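Clomano 2231 single bowl sink: review after 11 months
Reviewed by Joanne Ellwood 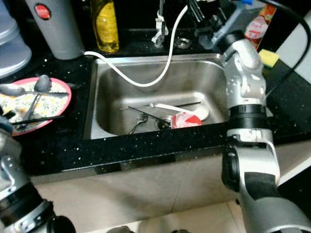 I bought the Clomano when we replaced the kitchen counter last year. The old sink was a double bowl, and neither side was big enough for a roasting pan. This one is a single rectangular bowl in stainless steel with brushed walls, and it came with a strainer, clips and a paper template for the cutout. The Senow showroom also had the 2411, a longer version of the same thing, but it would have cost us a drawer.

Size first. A full-size baking sheet goes in at a slant and a large stockpot stands flat with room to turn it. For two people who cook most nights, it is big enough. After dinner the bowls, spoons and chopsticks go straight in and there is still space to run water over them.

The brushed finish hides water spots well on the walls. The floor of the bowl is another matter. It picked up fine scratches in the first month, mostly from pans being dragged, and they have not polished out. They are less obvious now that there are more of them. If that bothers you, buy a rack for the bottom. I tried one from Staniforth and gave it up after a few weeks - food got caught under the feet and it was one more thing to wash.

Drainage is good. The floor slopes enough that water doesn't stand in the corners, and the round strainer lifts out easily. It catches rice and vegetable peel. Chopsticks have never gone down, but thin ones can roll across the strainer and slow the water, so I pick those out before I start.

Noise is my main complaint. There is a pad on the underside, but a metal spoon dropped from counter height still rings through the whole kitchen. My neighbor Debashish Bandara has a Clasix sink of a similar size and his is noticeably quieter. He also paid more for it.

The raised rim sits on top of the counter, so you can't wipe crumbs straight in. On our black speckled counter I don't see the crumbs until they have collected along the edge, and then I need a damp cloth. Caulk the rim carefully when you install. We had to redo one corner in April.

Cleaning takes a drop of dish soap and a soft sponge, wiped along the grain. I use baking soda once a week. Steel wool left marks the one time I tried it.

Pros: deep enough for big pots, drains fast, easy strainer
Cons: scratches early, loud, raised rim collects crumbs

I would buy it again at the same price, and I would spend 19 dollars extra on a second sound pad before it went in.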